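Care and Storage of Folding Magnetic Chess Sets

July - Osadell Household Advice Desk

Folding magnetic sets are among the most frequently lent items in the Osadell games cupboard, and they are also among the most frequently returned incomplete. The following guidance was prepared for borrowers and has been extended for readers who keep a set of their own at home. It applies to boards with a plastic surround and a central hinge. Wooden boards require different treatment and are covered on a separate page.

Routine cleaning

Remove all the pieces before cleaning. Wipe the squares with a soft cloth, very slightly dampened with warm water, working from the centre of each half towards the surround. A single drop of washing-up liquid in a bowl of water is sufficient for finger marks. Household sprays should not be applied directly to the board, as the liquid tends to collect in the fold and along the inner edge of the surround. Dry at once with a second cloth and leave the board open for 12 minutes before closing it.

Printed letters and numbers along the border should be dabbed and not rubbed. On older sets the printing wears more quickly than the squares do, and a board with half its letters missing is of little use to a beginner who is learning to write down moves.

Crumbs and grit in the fold are best removed with a dry pastry brush or a clean, soft toothbrush. Hold the board half open, with the fold uppermost, and brush outwards in both directions. Do not use a knife or a pin.

Scuffs and scratches

Pale or metallic squares show wear sooner than dark ones, particularly in the middle ranks, where pieces are pushed across the surface in the course of play. Light marks of this kind do not affect the hold of the magnets and may safely be left alone.

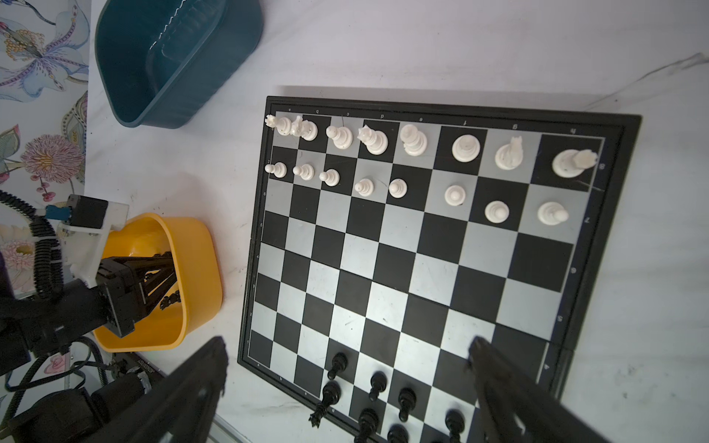 Abrasive creams, including those sold for hobs and sinks, should never be used to remove them. They dull the surrounding finish and leave a patch more noticeable than the original scratch. Borrowers are asked to lift the pieces when moving them, and to check the underside of each one for grit. Where the felt or film has come away from a base, the bare magnet or plastic beneath will mark the board at every move. A disc of self-adhesive felt, cut to size and pressed on firmly, is an adequate repair. Thin felt should be chosen - a thick disc weakens the hold considerably.

Checking the pieces

The simplest method of checking a set is to lay it out for play before putting it away. Each side should fill its two nearest ranks, with the pawns in front, and any gap will be seen at once. This takes less time than counting pieces into a bag, and it also shows where a pawn from another set has been mixed in.

Spare pieces should be kept in a labelled envelope. The Portela branch keeps 41 odd pieces from discontinued sets and will match them where possible. Please bring a pawn and a king from the incomplete set so that the size and colour can be compared.

Storage

Sets should be stored flat, closed, and away from radiators and sunny window sills. Plastic surrounds may bow if a board is left on its edge for a long period, after which the two halves no longer meet properly. Up to two sets may be stacked. A greater weight puts strain on the hinge.

Where pieces are kept inside the folded board, place the kings and other tall pieces on their sides so that nothing is forced when the board is closed. If the catch has become loose, a wide elastic band or a length of tape tied with a bow will serve. Adhesive tape leaves a residue and should be avoided.

Magnetic sets should be kept apart from bank cards with a magnetic strip, hearing aids and mechanical watches. Small pieces containing magnets must be kept out of the reach of young children. If a piece has split and the magnet is exposed, withdraw it from use - do not glue it back together.

Sets on loan from the Dornar and Salamach branches may be returned to either one.

Filed under: Home Care > Games and Toys > Cleaning and Storing

3 comments

dornar_reader
The pastry brush works very well. I had been using a hairdryer on the cold setting, which only moved the crumbs to the other half.

Tilly's Gran
Does the advice on felt apply to travel sets as well? Ours are tiny and I cannot find discs small enough.

Osadell Household Advice Desk
Yes, it does. A hole punch used on a sheet of thin self-adhesive felt will produce discs suitable for most travel sets.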